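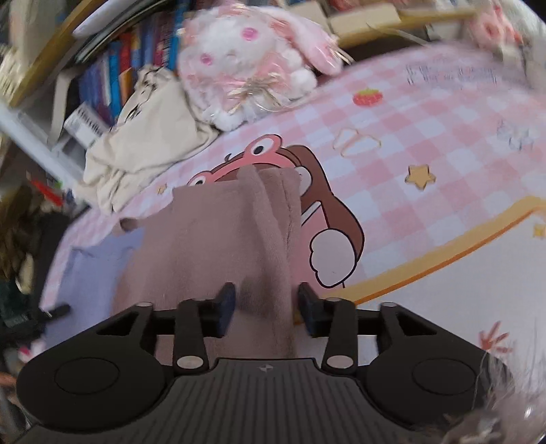 Distholm Heated Airer: one winter in

Posted 1/1/22

I bought the Distholm because our tumble dryer died in a smell of hot pennies and I was too mean to replace it. The airer promised to dry a full load overnight for the price of a biscuit. It comes in a long flat box that the courier left leaning on the bins, and it weighs more than you'd like on the stairs.

Setting up

There isn't any, more or less. You pull the wings up until they click. The left one clicks at once. The right one wants persuading, and the instructions cover this with a drawing of a smiling person who has plainly never met it. The lead is too short, as leads always are, so ours lives beside the landing socket where everyone can walk into it.

Drying

Shirts and pillowcases are done by morning if you lay them flat along the bars. Jeans need turning halfway, so somebody has to care enough to get up. Socks dry in stripes, crisp where they touch a bar and clammy where they don't. A cover helps a great deal, and naturally it's sold separately. I used an old double sheet and saw no reason to spend more.

Wool is where I got nervous. The booklet says knitwear is fine, in the tone of someone who won't be paying for it.
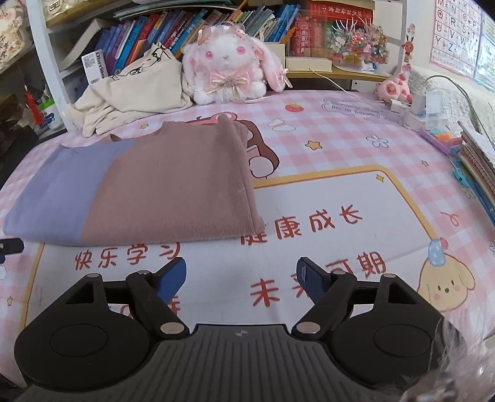 I've settled on rolling jumpers in a towel first, then laying them over the top with the heat on for an hour and off for the rest of the night. Nothing has shrunk so far. My brother-in-law, Gearóid Hayes, puts his straight on from the machine and says they come out lovely, but he also dresses like a man whose sleeves stop early.

Running it

There is one switch, which is on or off. No timer. I added a plug-in one from the drawer and it has behaved itself. The bars get warm enough to enjoy and the cat has noticed. She is now the main obstacle to drying anything black.

The landing window streams if you shut the door, so leave it open a crack or buy a dehumidifier, at which point you might start wondering about tumble dryers again.

Against the Esska

I borrowed the Esska from next door for a week before Christmas. It folds smaller and has 4 wheels, three of them willing. It was slower with towels, though, and the bars sagged under a wet dressing gown. I gave it back without a fuss.

Would I buy it again? Yes, in the sales, and with a longer lead. I'll update this in February if the right wing gives up.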